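May, bench notes, pension cashflow tool (the Tellitz one)

OK so the liability model finally runs end to end! Took me most of the morning, and half of that was my own fault. I'd left the old mortality table switched on for the deferred members, so everybody in the Brikville section was living a bit too long and the totals looked awful. Swapped it out, reran, much happier.

Test set is the Zallholm plan, 336 members, of which 156 are already drawing a pension. Small enough that I can check odd ones by hand (did three before lunch, all matched to the cent). The rest are deferred or still paying in.

What still bugs me is the lump sum option. The tool assumes everyone takes the maximum at retirement, and real people don't do that. I tried a flat 90 percent of the maximum as a stopgap and the cash need in the early years dropped just enough to change which bonds it wants to buy. That's a lot of swing from one lazy input, so I've left the switch on the settings page where we can all see it.
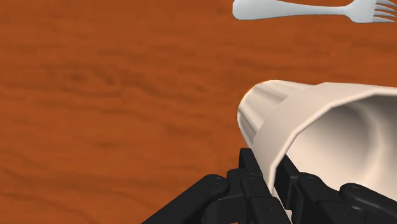
The reply on the shared notes was that a flat percentage hides the problem, and we should split it by pension size, because people with tiny pensions nearly always take all the cash they can. Fair point, and I wish I'd thought of it! I'll try two bands first and see if the early years settle down.

Other bits: Pellegrini's price file came in with 133 rows and one of them was a repeat (same bond, two spellings). Fixed on our side, but the import should really catch it. Also the inflation cap is applied before rounding in one place and after rounding in another. Tiny difference, still want it gone.

To do: bands for the lump sum, repeat check on import, rerun Zallholm with both, then start on the Brikville spouses' pensions.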